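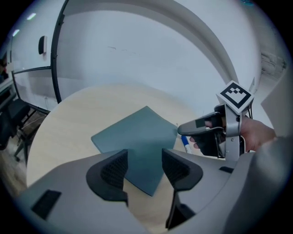

Reading time: under a minute

4. Folding the square

The square starts out flat on the table with a corner pointing away from you, like a diamond.

1. Move pens off the table. A blue-capped marker beside a square sheet is a short story with one ending.
2. Bring the near corner up to the far one. Stop 6 mm short.
3. Smooth from the middle outwards – palm, no fingernails.
4. Fold left to right and press the crease.

Note: Grurivham squares come in one colour, which the catalogue spells three ways.

Caution: Do not iron the fold. Fenna De Smet has tried it, and will tell you about it.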